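Filed under: Opinion / Robot software

Stop asking the planner to be brave

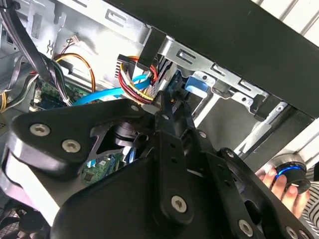
Troels Laxdal thinks I've got this backwards. His view, which he gave me at length over lunch, is that a planner ought to commit to a path and leave the controller to deal with whatever it bumps into, and that people like me who keep wanting to replan are just scared of contact.

Well, maybe I am a bit scared of contact! But I've spent most of this spring getting a gripper finger in among the wires of a desktop PC, and I've come around to thinking the planner is the wrong place for courage. Cables are the problem. Sheet metal stays put, so you can model a drive bay once and trust it all day. A bundle of red, yellow and black power wires has its own ideas, and a blue SATA cable strung across in front of it is worse – thin, springy, and never in the same spot after you touch it.

Our stack (we call it Koko, don't ask) used to plan the whole reach in one go. Over 137 logged tries, 131 made it to the target and 6 snagged. Troels looks at that and sees a good number. I look at the 6 and see that every one of them had a perfectly confident plan, built on a picture of the cables that had gone stale by the time the finger got there.

So now we plan short. Ten millimeters, look again, plan again. It's slow, and Ásdís Hafstein says watching it is like watching someone park a trailer. Fine by me. I'd take a slow arm that knows it's guessing over a quick one that doesn't.

What bugs me more is the tooling. Why is it still so hard to scrub back through a run and see what the planner believed at each step? I can replay the joint angles all day long. The beliefs get thrown away unless you write your own logger, and everybody's logger is different and half of them drop messages. If I got one wish for May, it'd be that – a plain viewer with the camera on one side and the planner's idea of the cables on the other. Troels can have his brave controller after I get my viewer.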